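Oteck Soup Warmer, 7 Quart, Countertop
Item 1245
Stasitz Kitchen Supply > Hot Holding > Soup Warmers

In stock, ships from Wedel. Lid and inset included. Ladle sold separately, see bottom of page.

Small soup warmer for small counters. Church halls, break rooms, coffee shops that do one soup a day, school events. Round well, stainless inset, hinged lid with a notch for the ladle. One knob. No screen, no app, no beeping.

Holds 7 quarts to the brim. Don't fill to the brim. Leave a couple inches or the lid drips down the side every time somebody opens it, and then the drips bake on to the outside and you'll be scrubbing.

Please read before ordering: this is a warmer. Holds hot soup hot. Will not cook soup from cold, will not safely reheat yesterday's pot from the fridge. Get it properly hot on the stove first, then pour it in. We get returns every fall from people who put cold chili in at breakfast and wondered at lunch. If you need to reheat, look at the rethermalizers, same section, further down the list.

What's in the carton

Warmer body with cord attached
Stainless inset
Hinged lid, notched
Rubber feet (pre-installed, check they're tight)
Printed card with the knob settings
Manual

The card gets thrown out with the packing paper a lot. If yours is gone send us a note and we'll mail another.

Setting it up

Flat, dry counter that can take some weight. Full of soup this is heavy, so put it where it's going to live before you fill it. Water in the well first, up to the line, then the inset. Never run it dry. Warm-up for the water is roughly 27 minutes on the high setting, longer if the tap water is really cold. Lid on while it heats. Then turn down to the middle and pour your soup in.

Check the water every couple hours. Lift the inset with two dry towels, steam comes out the side fast. Top up with hot water from the kettle, cold will set you back.

Plug is a regular grounded plug. Rated 110 volts. Its own outlet if you can, and not on a power strip with the coffee maker. Most of the "it just quit" calls we get are a tripped breaker.

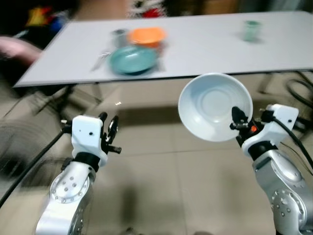
Where the warmer goes on the serving line matters more than people expect. Best spot is near an outlet, cord down the back, nobody reaching across it. Plan the table around that. A long white table on a tiled floor, with the dishes set right on top, is a perfectly good start for a self-serve lunch — figure out which end the line begins and keep the bowls ahead of the pot so people have one in hand when they get to the ladle. Crackers and toppings after the soup. Bread too. If the bread is before the soup you get people juggling, and that's how soup ends up on the tile. Drip tray or a folded towel under the front edge of the warmer, swap it when it's soaked.

Knob settings

Low: broth, thin soups, gravy for a short service
Middle: most soups, chowder once it's already hot
High: heating the well water, chili, anything really thick

Cream soups — stay off high. They catch on the bottom of the inset and you taste it in the whole batch. Stir from the bottom whenever you walk past. Cheese soup same thing but worse. Rice and noodles keep soaking up liquid as they sit, so hold them separate if you can, or keep some hot broth nearby to loosen things up.

Use a thermometer. The knob sets the water, it doesn't know what your soup is doing. Your local health department has the holding temperature you need to meet, go by theirs and write your readings down if they ask for a log.

Bowls and spoons

We get asked what to serve in. Deep bowls beat wide ones for soup. Stays hot longer, easier to walk with. Wide shallow bowls look nice at a sit-down dinner where somebody brings them to the table, but on a self-serve line they slosh. Warm the bowls if you have the time. A stack near the warmer picks up a little heat on its own, not much. Heavier ceramic holds warmth well but starts out cold and pulls it from the soup, so a quick hot rinse and a dry helps.

Spoons, go with a proper oval bowl if your soup has chunks. Teaspoons make everyone cross. Weight is personal taste.

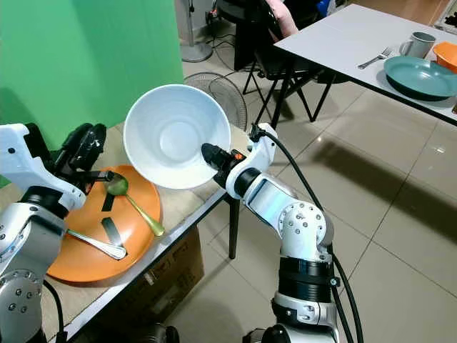

Deep white ceramic bowl, ridged inside, and a gold-colored spoon.

Colored metal finishes on spoons: check with whoever made them before you run them through a commercial machine. Some are fine in there, some go patchy. Hand wash if you cant find out.

Cleaning

Unplug. Let it cool, water and all. Take out the inset and lid, wash in hot soapy water, dry. Both go in the dishwasher. The body does not. Don't put the body in a sink, don't hose it, don't stand it in water "just for a second." Tip the well water out away from the cord side.

Wipe the well dry before you put the lid down for the night. Leave the lid propped if you can.

White crust in the well is scale from hard water. Half white vinegar, half water, low setting, leave it a while, cool, tip out, wipe. Do it in September before the busy season and again whenever it starts looking chalky. No steel wool, it scratches the well and the crust comes back quicker in the scratches.

Burnt-on soup in the inset: soak overnight with dish soap. Then a nylon scrubber.

Parts and extras

Replacement inset: yes, stocked
Replacement lid: yes, stocked, comes with hinge pin
Knob: yes
Rubber feet: sold as a set
Heating element: service part, call us, not a home repair
Naidoo ladle, long handle, hooked end: fits the lid notch, ordered separately

Other ladles will fit if the handle is thin. Fat plastic handles hold the lid open and you loose heat all day. The hook on the Naidoo keeps it from sliding down into the soup, that's the main reason we carry it.

Shipping and returns

Orders in by 2 p.m. usually leave Wedel the same day. Open the carton when it arrives and look at the well and the lid hinge. Dents, tell us right away, and keep the box till it's sorted. Unused returns fine in original packing. Used ones only if there's a fault. Please wash it before sending it back, lid and inset too.

Questions about the warmer, put item 1245 in the subject line so it lands with the right desk.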